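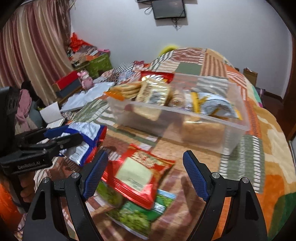 Periklis Tzanetos wrote:

> Miswood says the bulk price beats the grocery store on every snack in the April order. 924 dollars gets us the whole list, and we split it 14 ways. I don't see the catch.

I do. I went through the list last night and the bags are smaller than the ones at the store. Per ounce, the chips come out higher. The crackers are a wash.

Also, does 924 include delivery? Last time Dobos quoted us one number and billed another, and Rasa Lill is still owed 80 dollars from that.

I'm not against buying together. I'd just like to see ounces next to each price before I put my share in. Can you ask them for that, and for the sell-by dates? Cheap chips that go stale in a closet aren't much of a deal.

Grigoris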